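Preparing and Keeping a Home Altar

Practice Guides, Part Two of the Condthorpe Introductory Series

Purpose of the Altar

An altar is a surface set apart for devotional or ritual work. It gives the practitioner a fixed point of attention and keeps the tools of the practice together in one location. The Condthorpe tradition does not require a particular size, shape or material. A shelf, a chest or a small table is acceptable, provided it is stable and is not used for meals or household business while it is dressed.
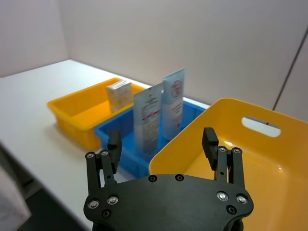

Reading time: 14 minutes, including the seasonal notes

Members who have completed Part One will already have chosen a direction for their daily practice. The altar should face that direction where the room allows. Where it does not, a small marker may be placed on the side of the altar nearest the chosen quarter, and the practitioner should turn toward it for the opening words.

Before You Begin

Set aside one uninterrupted hour. You will need the following:

A bowl of clean water
A pinch of salt
Two candles and suitable holders
An altar cloth
A dish for offerings
Incense, if it is permitted in your home

Candles must stand in holders that cannot tip, well away from curtains and shelving. Never leave a flame unattended. Members in shared housing may substitute battery lights, which are accepted at every level of the tradition.

Step 1. Clear the Surface

Remove everything from the surface and wipe it with a damp cloth. Work from the back edge to the front. Dry it fully before proceeding. Any object that has been stored on the surface should be given another place in the home and should not be returned to the altar afterward.

Step 2. Bless the Water and Salt

Hold your hand over the bowl and speak the water blessing from Part One, or a short blessing of your own. Do the same for the salt. Add the salt to the water and stir it clockwise with one finger. Sprinkle a few drops at each corner of the surface, beginning in the east.

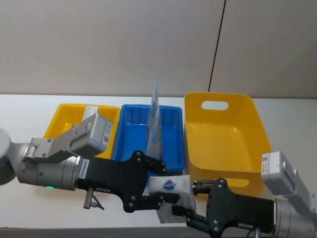 Step 3. Lay the Cloth

The Yammine form calls for an undyed cloth throughout the year. The Jetov form changes the cloth with the season. Either may be followed, but the two should not be mixed within one cycle. Lay the cloth so that it hangs evenly at the front, and smooth it from the center outward.

Step 4. Place the Lights and Tools

Set one candle at the back left and the other at the back right. The offering dish belongs between them. The water bowl is placed in the west and the incense in the east. Leave the center clear, as this is your working space. Personal items such as stones, feathers or family keepsakes may be added along the sides. New members are advised to keep these few in number for the first season, so that the meaning of each can be learned properly.

Step 5. Dedicate the Altar

Light the left candle, then the right. Stand quietly for 13 slow breaths. State aloud your name in the tradition, if you have taken one, and the purpose for which the altar is kept. The following wording may be used:

"I set this place apart. May what is done here be done with care, and may I leave it in peace."

Place the first offering in the dish. Bread, fruit or fresh flowers are customary.

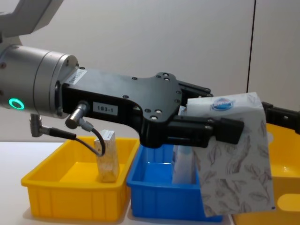
The offering should remain in place until the following morning. It may then be returned to the earth in a garden or at the foot of a tree. Salted water must not be poured on living plants and should go down an ordinary drain with a word of thanks.

Closing and Daily Care

Extinguish the candles in reverse order. The Uvo form uses a snuffer only, while other forms permit pinching or blowing. Refresh the water every day that the altar is in use. Wash the cloth separately from other laundry at least once each season.

Seasonal Notes

Altars dedicated in winter are customarily rededicated in May, when greenery is added to the offering dish. Repeat Steps 2 and 5 on that occasion. The remaining steps are needed only if the altar has been moved.

The full text of the water blessing appears on page 79 of the Part One handbook.

Last revised 2023-03-23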